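Workshop notebook, July, bench side
Started 9.40, stopped for lunch, finished a bit after three

Music stands! I have been looking forward to this one since the spring, when Giorgia Palumbo from the wind band first asked whether we could do anything with the pile of folding stands in their store. The answer is yes, we can do quite a lot, and I now know far more about the humble music stand than I did at breakfast.

Background for anyone picking this up after me. The band owns two sorts. The older ones are the Monti, which has an open wire desk and weighs next to nothing. The newer ones are the Jakurel, with a solid desk full of punched holes. Players like the Jakurel because you can write on a part without the pencil going through, and hate it because it droops. Put a fat folder on it and by the second page it is bowing politely to the conductor.

So today was droop day. I took the worst Jakurel apart first. Desk off, tilt bolt out, two washers, one of them worn to a shiny dish on one side. The washer is the whole story, I'm fairly sure. It is meant to be flat and bite against the bracket, and once it has dished there is only a thin ring of contact left. Tightening the wing nut just dishes it further (which explains why everybody's stand gets worse after everybody's uncle has had a go at it with pliers).

Tried three fixes:

Fibre washer from the odds tin. Lovely smooth movement, held the desk up on its own, drooped with a folder. Moved down by itself in the time it took me to fill the kettle.

Star washer. Holds like anything! But it clicks and scratches when you tilt, and you would hear that in a quiet bar.

Rubber washer cut from Drindik sheet, with a flat steel one on top of it. This is the one. Silent, and it held a 614 gram folder at playing angle all through lunch. I marked the angle on masking tape before I went and the edge of the desk was still on the line when I came back. I did a small dance.

Then the heights. The centre pole slides up and is pinched by a collar, and I wanted to know how far up a player can go before the thing gets wobbly. At 115 cm to the bottom lip it is steady as you like with the legs fully out. Past that it starts to nod when you turn a page with any feeling. Giorgia says the flutes stand to play and want it higher, so I would like to try a longer collar. There is a length of tube under the bench that might do. Note to self, check the inside measurement before getting excited.

Legs: please, please open them all the way. Half the complaints on Giorgia's list are stands that fall over, and when I asked her to set one up the way the band does, the feet were pulled in tight to save space between chairs. With the feet tucked in it took a push of nearly nothing at the desk. With them spread, I had to mean it. No repair needed there, only a word at rehearsal. Feet themselves are fine, though two were loose and I have glued them.

Also learned that the holes in the desk are good for more than lightness. A clothes peg sprung through one pair of holes makes a pencil holder. Giorgia was so pleased with this that she took the peg away with her and I have had to put pegs on the shopping list.

Materials for the full batch: one sheet of Drindik rubber, steel washers (box of 170 ordered from Tasik, far too many, but they keep), threadlock, pegs. Each stand takes me 20 minutes now that I know the order of things, and the slow part is cleaning the old grease from the bracket. Don't skip it, the rubber slides on grease.

Still to do
Longer collar for the flute stands
Ask Giorgia if the Montis droop too or only rattle
Find out where the second 10 mm spanner has gone, it was on the hook this morning
Cut the rest of the rubber, template is in the lid of the odds tin
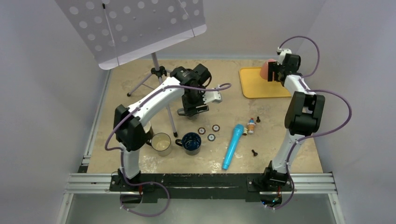

Folding stand with the punched desk, tilted, at the back left on the table.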